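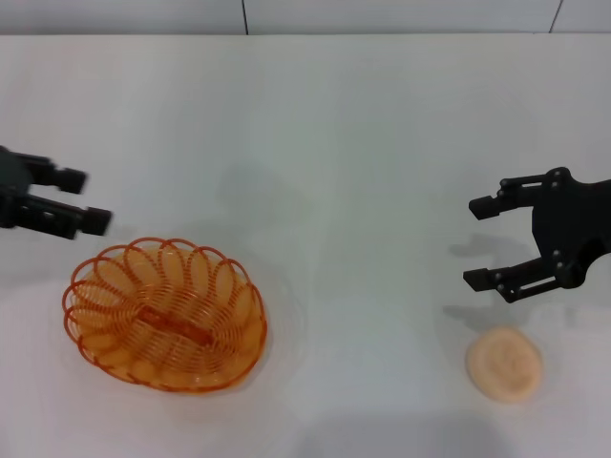 Week 3, table setting and serving pieces. Today: bread service. Pick the basket before you pick the napkin, most people do it backwards. Oval or round, either is fine for rolls, but an oval takes a cut baguette lying down. Open wire like the orange one shows the tabletop straight through the loops, so whatever is underneath becomes part of the look. On a white table the color carries it alone. On a patterned cloth it gets busy fast, so line it.

Lining: square napkin, corners out, folded back over the bread. Linen or plain cotton. Crumbs go thru open wire, so no line = crumbs on the cloth.

Size: a small basket for roughly 10 rolls, no more. Refill it, don't pile it.
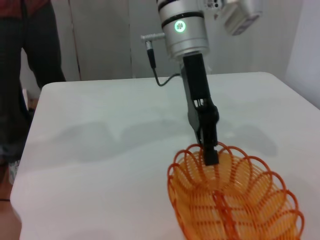
Placement. Long side parallel to the table edge, within reach of at least two seats. Not dead center if there are flowers, move it off to one side. Butter dish next to it, knife on the dish.

Cleaning wire: warm water, soft brush, get into the curves of the rim. Dry right away with a towel. No scouring pads on colored wire, it scratches and the scratches stay.

For next class: read the Gellia handout, the section on trays and baskets (skip the silver part, we'll do that in September). Bring one serving piece from home, any material. Be ready to talk 3 minutes on what you would put in it and where it would go on teh table.

Sign-up sheet is by the door. Room opens 15 minutes early for setup.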